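The dial-up song, and other noises I miss

I found my old modem in a box in the basement last month, under a stack of binders and one ski boot. It's a Stelmont, beige going on yellow, with a row of red lights across the front and a volume knob on the side. A volume knob! On a modem! I had forgotten they gave you a say in how loud the screeching was, and I stood there grinning at it like I'd run into somebody from school.

I brought it upstairs and plugged it in before I'd even made coffee. The lights came on. There's no phone line in this house any more so that's as far as it got, but I was thrilled all the same.

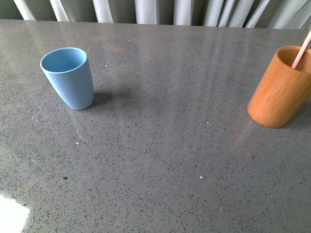
Page last changed: September, 9:40 pm

So, the noise. If you were online in the nineties you can probably do the whole thing from memory. Dial tone, the quick beeps of the number, a pause, the whistle from the other end, then two machines gargling at each other. My brother and I could tell by the gargle whether we were going to get a good connection. We'd shout the speed down the hall before it came up on the screen, and we were right often enough that Mum thought we were cheating.

We dialled in to a bulletin board called Jutari before we had proper internet. It ran on one phone line out of a house two towns over, so if somebody else was on, you got a busy signal and tried again. I once redialled 86 times in one evening (the software kept a tally, and I wrote the number on the inside cover of my math book, where it still is). When I finally got through I had one message waiting and it was from Kaan Çetinkaya, who sat behind me in homeroom and could have just told me. It said "are you on yet". I was so happy.

Kaan ran the games section. He was fourteen and took it very seriously, with rules about file names and a welcome screen he redrew every few weeks out of coloured blocks and slashes. His handle was Sarıgül, except the board couldn't handle the letters, so for years he was Sar_g_l to everyone and people pronounced it all kinds of ways when we had our one and only in-person meet-up at the bowling alley. He still answers to "Sargle" if you catch him off guard.

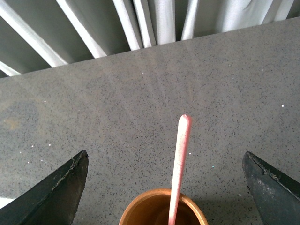 The file limits were the other thing. You got a daily allowance and you had to upload something before you could download much, so everybody was always hunting for something to give. I typed out guitar tabs by ear. Wrong ones, mostly. One of my text files, for a song I won't name, got 919 downloads over the life of the board, and every one of those people learned the bridge in the wrong key. I'm sorry! I'd had a guitar for one summer!

What I loved was the waiting, and I know how that sounds. You'd start a picture loading and it came down the screen in strips, and you'd go make toast. I read entire novels in the gaps. I had a paperback that lived on top of the monitor where it was warm, and the cover curled up so badly that it never closed flat again.

Then there was the computer itself, a Wevik tower my dad bought second-hand for 800 dollars, which was a shocking amount of money at our place. It had a turbo button. We were convinced the turbo button did something and pressed it constantly. The hard drive made a sort of crunching purr when it was thinking, and I could tell which program was opening from the rhythm. I can't do that with anything I own now - my laptop makes no sound at all, and my phone just sits there.

Haruto Ebihara, who I work with and who is a good deal younger than me, listened to all of this at lunch with great patience and then asked why we didn't just use the phone while we were online. I had to explain about picking up the extension. I got to do an impression of my mother picking up the extension! Best lunch in weeks. He has since found a recording of the handshake noise and set it as his ringtone, and I jump every time.

I've been reading up on whether I can get the Stelmont to talk to anything. There are people who still run boards, reachable over the regular internet, and there are little adapters that pretend to be a phone line so that the old hardware can do its thing. One list I found has 83 boards on it. I've marked the ones that say they have a games section and sent the list to Kaan, who wrote back within a minute, all in capitals.

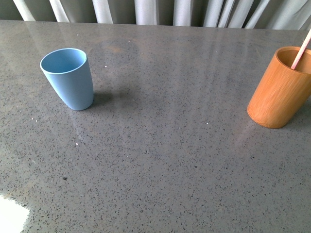 Two containers and a thin stick on the grey countertop.

The adapter is ordered. I've also dug out the serial cable, which has two screws at one end and only one at the other, and I need to find a power bar with enough room for that enormous plug. If anybody reading this was on Jutari, please leave a comment with your handle. I was Moth. I posted the tabs.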